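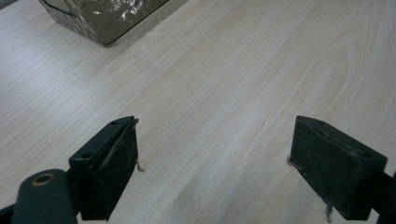 Pale wood grain on a tabletop

Stindov Life Story Journal
Item 3910

81 prompts for getting your life down on paper, from first bike to first bad landlord. Skip any you like - Jasmina Popescu, who wrote them, skips the one on weddings.

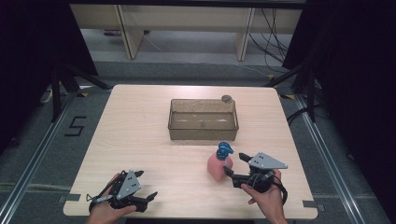

Lined pages, lies flat, with a pocket at the back for school photos you'd sooner keep out of sight. Refill packs hold 37 sheets. Spare ribbon sold separately, sorry. Ships in 2 days.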